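4. Folding long-sleeved tops

Applies to: all bedrooms, Wernside and Astport houses
Revised by Pauline Birkett after comments from Adeel Siddiqui and Sidra Satti

This section replaces the old one, which promised a perfect fold every time and a drawer that would stay tidy for ever. Neither claim survived a month in either house. What follows will give you a top that fits in the drawer and can be worn without ironing if you aren't fussy. If you are fussy, iron it.

4.1 Before you start

You need a flat surface wider than the top with its sleeves out. A made bed will do. The old guide insisted on a hard table, and I have tried both and can't see any difference in the finished fold, except that the table has to be cleared first and never is.

Check the top is fully dry. Feel the cuffs and the underarm seams, which are the last places to dry. A top that is dry at the front and damp at the cuffs will smell by Monday, and it will pass the smell on to whatever it is stacked against.

Note: The Ploseda folding board in the linen cupboard is optional. It is meant to speed things up. Sheldon Lapointe timed himself with it and without it and was quicker without. It also only fits adult medium, whatever the box says.

4.2 Laying out

1. Pull the bedspread straight. You are after a surface without ridges, so there's no call for hospital corners.

2. Put the top down with the hem nearest to you and the neckline pointing away.

3. Draw the sleeves out to either side. Don't tug at the cuffs. Hold the sleeve near the elbow and slide it.

4. Look at the sleeves again. They will almost certainly have humps in them, usually close to the shoulder, where the cloth has bunched underneath.
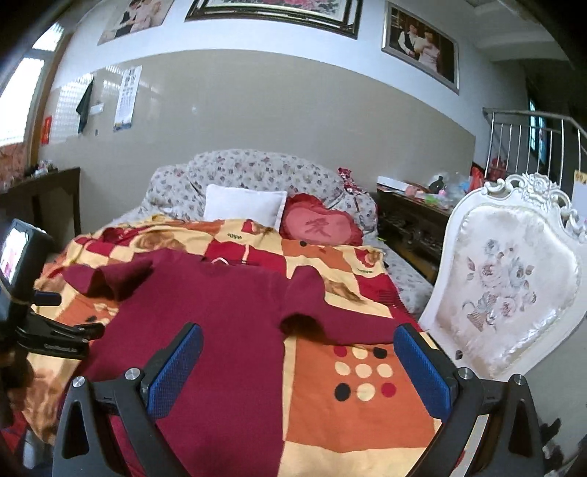
Fig. 6. Long-sleeved top spread on the bed, neckline away from you. Sleeves still raised and not yet ready to fold.

5. Flatten each sleeve with the side of your hand, working from the shoulder outwards. If a hump keeps coming back, lift the whole sleeve, let it drop, and start again. Pressing harder doesn't help.

6. Smooth the body from the neckline down to the hem. Stop when it is reasonably flat. There is a school of thought that says you should do this 10 times. I don't know where it came from.

Caution: Dark tops on a new, brightly printed bedspread, or the other way about, can mark each other if either one is damp. Wash new covers on their own first. The label on the Mughal range says "colourfast", and I would still wash them on their own first.

Note: A patterned bedspread can be used as a guide for keeping the sides of the top straight, if the pattern is printed in blocks. Mawar Hidayat swears by this. It works as long as the bedspread itself is straight, so go back to step 1 if your folds come out at a slant.

4.3 Folding

7. Turn the top over so that the front is face down. If you leave it face up you will get the same size of parcel, only with the sleeves showing on the front.

8. Fold one side in towards the middle, taking the sleeve with it. The fold should run from the middle of the shoulder straight down to the hem.

9. Bend the sleeve back so that it lies down the length of the body. It should not stick out past the side you have just folded. If it does, bend it again at the elbow.

10. Do the same with the other side.

11. Bring the hem up to the neckline, then fold in half once more. Thick knits will only take the first of these folds. Forcing the second gives you something that springs open as soon as the drawer does.

The old guide had a further step in which the top was rolled and stood on its end. You may do this if you like the look of it. I have found that a row of rolled tops holds up until one is taken out, at which point the rest lie down.

4.4 Putting away

Stack no more than 5 tops in a pile. Above that, people pull from the bottom and the pile goes over. Put the fold edge towards the front of the drawer so you can lift one out without catching the layers of the next.

Dark tops are hard to tell apart once folded. If the drawer has several, leave the neck label on the upper side when you make the last fold. The coloured stickers sold for this purpose come off in the wash and block the filter, and we have stopped buying them.

Don't use scented drawer liners in shared rooms. Adeel asked for this to go in and I agree with him.

4.5 If it goes wrong

Parcel is wider at one end: the two side folds were not level. Undo to step 8.

Crease across the chest: the hem was brought up before the sleeves were flat. Shake the top out and begin again at 4.2.

Neckline gapes: normal on older tops. No method of folding will fix a stretched neck, including the one with the cardboard.

Drawer won't close: there are too many tops in it. Several suggestions were received on this point involving vacuum bags. We tried them in the Astport house in August and the contents came out looking slept in. Move the surplus to the shelf above the rail.

For jumpers with hoods, see section 5. For anything with buttons all the way down, use a hanger.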